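Can It Sweep Yet? Final Report on Household and Shop-Floor Chores
Course project, Automation in Everyday Work

1. What we set out to find

The course asked each team to pick a claim made about robots and check it. We picked the claim that machines are nearly ready to take over the chores people like least, mostly because one of us had read it on the side of a bus shelter. The word "nearly" has been in use for a long time, and we wanted to know how much work it was doing.

We limited ourselves to 7 chores. Four come from the home: sweeping up crumbs, folding towels, loading a dishwasher, and taking out a full trash bag. Three come from the shop floor: facing shelves, wiping a counter at closing, and breaking down cardboard boxes. We left out vacuuming because the disc-shaped machines have more or less settled it, apart from socks.

2. Where the information came from

We used three kinds of source. The first was sales material from Tovard and Nokico, both of which sell arms to small businesses and both of which answered our emails quickly until we asked about failures. The second was a set of 821 logged attempts at the four home chores, shared with us by the Devadiga teaching lab in September. The third was a closing shift at the Grivitton bakery counter, where we watched people do the shop-floor jobs and timed them from behind a rack of bread.

The timing was harder than expected. People do not do chores one at a time. The counter was wiped while someone was also answering the phone, and the boxes were broken down in whatever gaps were left. A robot asked to match this would need to know what a gap is.

3. What counts as done

Our first draft had a scoring scale with ten levels. We argued over it for most of an afternoon and replaced it with a single question: would a reasonable roommate do it over again? If yes, the chore was not done. This is a low bar, and anyone who has had a roommate will know how low.

We also set a limit of 90 seconds for the small tabletop jobs. A machine that sweeps a table perfectly by lunchtime is impressive, but dinner was last night.

4. Results by chore

Towels went best. A towel is forgiving, and a slightly crooked fold still fits in the closet. Dishwasher loading was fine with plates and poor with anything that had a handle. Trash bags were a disaster from start to finish – the bag changes shape whenever it is touched, and most of the logged attempts were stopped by hand before the bag reached the door.

Shelf facing looks close to solved, as long as customers stay away from the shelves. Cardboard we could only judge from the brochures, where every box seems to have volunteered.

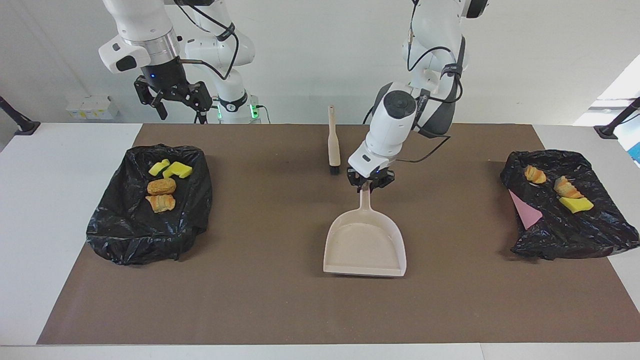

Sweeping gave us the most to argue about, as it is really two jobs that have to be done together. One hand has to keep the pan flat and still while the other moves the brush toward it, and if either one drifts, the crumbs go under the lip. A two-armed setup has the right number of hands for this, which does not mean both are busy. With one gripper on the short handle of the dustpan and the other open and empty, the small hand brush lies on the brown mat with nothing touching it, and the pan has nothing in it either. The brush is the harder half. Its bristles bend, its angle matters, and pushing too hard sends crumbs off in all directions. Holding a dustpan, by contrast, is a task most families give to the youngest child.

Food made it worse. A bread roll can be picked up whole, but a flaky pastry sheds, and the shed part is the part that needs sweeping. The bakery staff dealt with this by using the side of a hand, a tool missing from both brochures.

5. Cost

Neither company would give us a price without a sales call. We took part in one, and came away with a tote bag.

6. Problems with our own work

We saw one closing shift, and it was a quiet one. The home attempts and the shop-floor jobs were not judged under the same conditions, so we have not ranked them against each other. Two of us also disagreed about whether a reasonable roommate would refold a towel. We kept the towel result and noted the disagreement.

7. Answer to the question

Of the 7 chores, we would hand over 3 today: towels, plates-only dishwashing, and shelf facing in a closed store. Sweeping stays with people for now, and so does the trash. If another team takes this up next year, we suggest they start with the brush and ask the lab for its logs early, as the files are large and the download fails overnight.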